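Teaching by Hand: News from the Cup and Ball Table

Many of you asked at the December open evening what we do all day in the back lab at Linthorpe, so Crisóforo Zepeda, who leads the teaching work, let me sit with his group for one morning and write this item. I am from the grants office and I am not an engineer. The mistakes are mine.

The project is called Gruda. Its aim is that a robot with two arms learns simple table work from people, without a person writing every movement in code. At present the work is with a cup and a tennis ball, one for each arm.

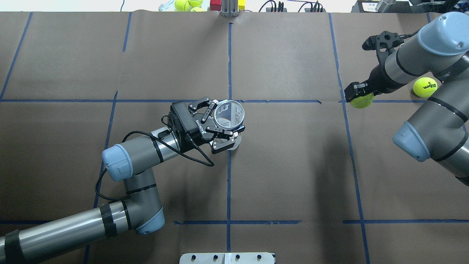
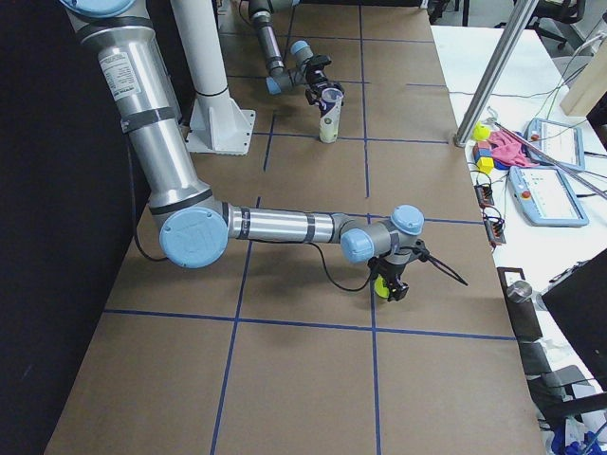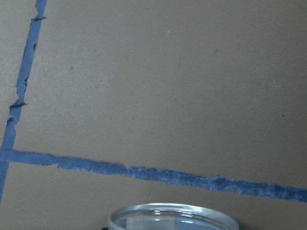 The Gruda table, with its brown surface and blue tape.

The morning began at 9:15 with a short talk about where the last session stopped. After this, one person takes the controls and becomes what they call the operator. The operator moves the two arms by remote control, does the task from start to end, and the computer records everything: the position of every joint, the opening of the grippers, and what the cameras see. One such recording is called a demonstration. When it is finished, the objects go to new places on the table and the next one begins.

The blue tape helps with this. Before each demonstration the computer gives a place on the grid for the cup and another for the ball, and the second person puts them there. Crisóforo explained to me that people who choose freely choose badly. They always put the cup where it is easy to reach, and later the robot knows only this one corner of the table.

I had thought that the best teacher would be the fastest person, but the group does not look for speed. They ask the operator to move steadily, to approach the cup always in a similar way, and not to stop in the air to think. If the operator waits two seconds above the ball, the robot may learn to wait there also, and it will wait for no reason. A small mistake that is corrected well is kept in the recording. A mistake with a long search after it is deleted. There was a friendly discussion about one demonstration in which the ball was picked up on the second try, and in the end they kept it.

The group also teaches in a second way, directly by hand. The motors are set so that the arm can be pushed, and the operator takes it by the wrist and leads it through the movement. It feels more natural, and beginners learn it in a few minutes. The difficulty is that you have only two hands, and your own body stands between the camera and the table. For work with both arms together the remote control is preferred, although it needs more practice. A new operator practices for 90 minutes before any recording is kept.

I was allowed to try. To bring the gripper down over a ball is much harder than it looks, mainly for the depth. I was sure that I was above it and I was beside it. My attempts are not in the data.

At the time of writing the collection has 3889 demonstrations, and 796 of them are with the cup and the ball together. The others are from the earlier single-arm work. Our partners at Pemotari will receive a copy when the checking is complete, and they will train their own model with it, so that the two results can be compared.

Next the group wants to repeat part of the work in the Cárdenas building, where the light comes from large windows and changes through the day — a good test, I am told, and an annoying one. They are looking for more operators for this. No experience is needed, and left-handed people are very welcome, as the group has none at the moment. If you are interested, please write your name on the list at the lab door or speak with Crisóforo after lunch, when the arms are usually resting.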